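Student Work / Game Design / Term Projects

Search reports Enter keyword Go

Project Report: Balancing the Harbor Level in Prirkier

1. Purpose

Prirkier is a two-player puzzle game for home consoles, built over one semester by the Cordier project group. This report covers the third level, Harbor, which testers in October rated the hardest of the set. The group was asked to lower its difficulty without removing any of its puzzles. 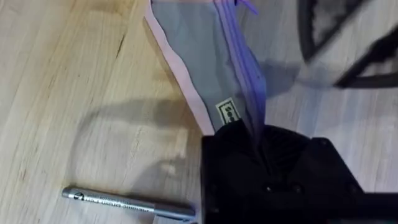
Pascal Thiele wrote in the review notes that the difficulty lay mostly in the timer, and that the puzzles themselves should be left alone until the timer had been adjusted. The group accepted this advice and changed the timer first.

2. Method

The level was played by 32 testers in pairs. Each pair played the original version and then the revised one. Play records were saved by the Belell engine and exported as plain text. The original version produced 2778 restarts in total.
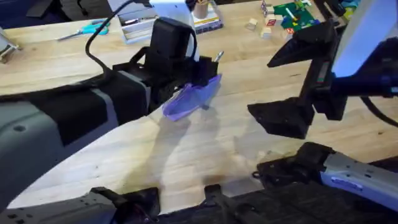
Restarts were sorted by the puzzle at which they took place. Most fell at the crane puzzle, where both players must release a rope at the same moment. The timer was then lengthened at that point only, and the score for finishing the level was set at 500 points in both versions.

3. Inventory Screen

The inventory screen was also revised. Testers often picked the wrong item under pressure, and the old icons were nearly all brown. New icons were drawn with one strong color each. A lavender pouch on a light wooden floor is easy to pick out, and the rope bag icon now uses the same pairing – a pale purple shape on a plain blond background. The key and the lantern were redrawn in the same way.

4. Results

The revised version produced 1776 restarts. The crane puzzle remained the most frequent point of failure, although pairs reached it with more time left.
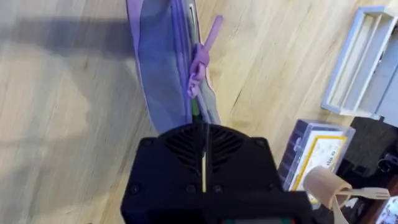
Sound cues were considered as a further change. A short bell before the rope release was tried in one build and later removed, as it covered the spoken hints. The bell was replaced by a visual cue on the crane motor, drawn as a black housing with curved slats over the fan, like the one shown in this section, and the slats light up when the rope is ready.
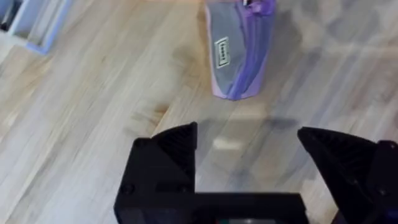

The cue was added after the final test and has not been measured. The group recommends a second round of play before Harbor is locked, with new pairs who have not seen either version.

Related reports
Sesanis: Saving and Loading in a Short Adventure Game
Controller Layouts for Shared-Screen Play
Writing Hints for Puzzle Games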